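# Gralex Isley 2 – time tracking the whole team can see

Isley 2 is the new version of our work-time app, out since July, and we're really pleased with how it came together! It tells a team where its hours go. It doesn't take screenshots, it doesn't log keystrokes, and it has no hidden mode. If Isley is running on a work computer, there's a green dot by the clock, and clicking it opens the same record your manager gets.

We rebuilt the day view from scratch. Each person's day shows up as a single strip, with blocks for projects, calls and breaks, and you can drag the edges of a block if it guessed wrong (it will, the first week or so, especially with people who keep forty tabs open). Changes save right away. A manager can see that a block was edited but can't undo the edit – that was the most requested change from Isley 1, and we heard it from managers as often as from staff.
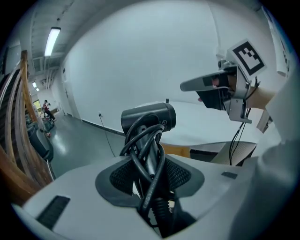
Quiet hours are new too. Set them once and Isley stops recording completely outside them, even if you log back in at ten at night to fix a slide. Team leads can suggest a schedule, but each person turns theirs on. If you work across time zones, the hours follow your laptop's clock, so check that setting after a long flight.

## What you get

- Day, week and project views for every user
- Quiet hours and a pause button (pauses show as a plain gap, no reason asked)
- Reports by team, with individual names off by default
- Export to CSV
- Access log: who opened your record, and when
- Connection to Dritau payroll, included in the Team plan

The access log is my favorite part. Hordiienko, a design office that tried the early build, left it open on a shared screen for a whole week, and by the end people were talking pretty freely about who needs to look at what. I'd love to see more places try that!

## Sizes and limits

The Team plan covers up to 122 people. Above that you'll want the Site plan, which goes to 4000 and lets you keep records on your own server. Records are kept for 900 days unless you choose a shorter period, and anyone can download their own at any time. Isley 2 runs on Windows, Mac and Linux. There's no phone app, and we don't plan to make one.

Moving over from Isley 1 keeps your projects and tags. Old screenshots, if you had that feature turned on, are not carried across.

Questions about setup or about the notice you should give staff before you start: write to Arnar Arnardóttir on the Gralex support page. A sample notice comes with the installer, in plain English, and you're welcome to change it.

Page updated 10/27/25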